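Minutes of the surface finishes working group, 1 January 2025

**Present:** Cayetano Cuesta (chair), Eusebio Urquijo, Adoración Olmedo, Patricio Sepúlveda
**Apologies:** Remedios Ortuño
**Minutes:** Adoración Olmedo

The minutes of the August meeting were accepted with one correction. Under item 4, "primer" should read "sealer". Item 1 was taken first at the request of E. Urquijo, who had to leave early.

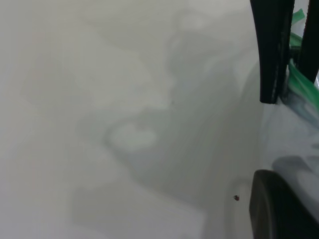
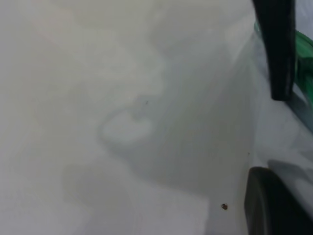
## 1. White finishes: gloss level

E.U. reported on the choice of white for the corridor and the two ground-floor workrooms at the Wollska building. The August decision was to use one product throughout. He asked the group to reopen it. Glossy whites are easier to wipe down, but under the ceiling fixtures in the workrooms they produce reflections at bench height. Matte whites hide an uneven substrate better and mark more easily.

P.S. said that the cleaning contract assumes a washable surface everywhere and that a change would need to be priced. C.C. asked whether a satin grade had been considered. E.U. replied that the supplier, Indutov, lists one, with a longer lead time than the other grades.

Agreed: matte in the workrooms above bench height, gloss in the corridor and below bench height. Satin to be kept as a fallback if the cleaning price is unreasonable.

**Action:** P.S. to request a revised cleaning price from Tkachuk.
**Action:** E.U. to confirm the satin lead time in writing.

## 2. Quantities

The estimate in the August papers was 1632 square meters for all walls and ceilings. A.O. has gone through the drawings again and finds that the stair enclosure was included twice – once on the Wollska sheets and once on the annex sheets. Removing the duplicate takes 369 square meters off the total, leaving 1263.

C.C. asked that the order not be reduced by the full amount until the annex ceilings have been measured on site. The drawings for that part predate the lowered ceiling in the storage rooms. Agreed.

**Action:** A.O. to measure the annex ceilings and circulate a corrected schedule.

## 3. Drying and recoat intervals

The data sheet for the sealer gives a recoat interval at normal room temperature only. The annex is heated intermittently and is colder than that in the mornings. P.S. proposed logging temperature and relative humidity for the duration of the work, with readings taken at the start and end of each shift. C.C. considered two readings sufficient provided that they are taken at the wall and not at the door.

E.U. noted that relative humidity in the annex store was 60 percent when last checked, with the heating off. This is within the limit for the sealer but leaves little margin for the topcoat. The group discussed dehumidifiers. One is already on site and a second could be hired from Cetoda. No decision was made, pending the first week of readings.

**Action:** P.S. to set up the log sheet and put a copy in the site folder.

E.U. left the meeting at this point.

## 4. Defect list, corridor

The list now has 11 open entries. Most are hairline cracks at the heads of door frames, which P.S. attributes to movement in the partition and not to the filler. He recommends flexible sealant at the joint, overpainted, in place of a further round of filling. C.C. accepted this for the internal doors but wants the fire doors left alone until R. Ortuño has checked which sealants the door certificate permits.

The entry for the scuffed section beside the elevator is closed. The entry for the patch repair outside room G4 stays open. The sheen of the patch differs from the wall around it, and A.O. believes that the whole panel will have to be recoated from corner to corner.

**Action:** R.O. to check the fire door certificates.
**Action:** A.O. to mark up the panel outside G4 for recoating.

## 5. Storage of part-used cans

Part-used cans are being returned to the store without batch numbers visible. Agreed that the batch number and the date of opening will be written on both the lid and the side of each can. Lids get swapped. Unlabeled cans already in the store are to be used for undercoat in the plant room or disposed of.

## 6. Any other business

P.S. asked for a second key to the annex store. C.C. will raise it with the building office.

The next meeting will be called once the annex measurements are available.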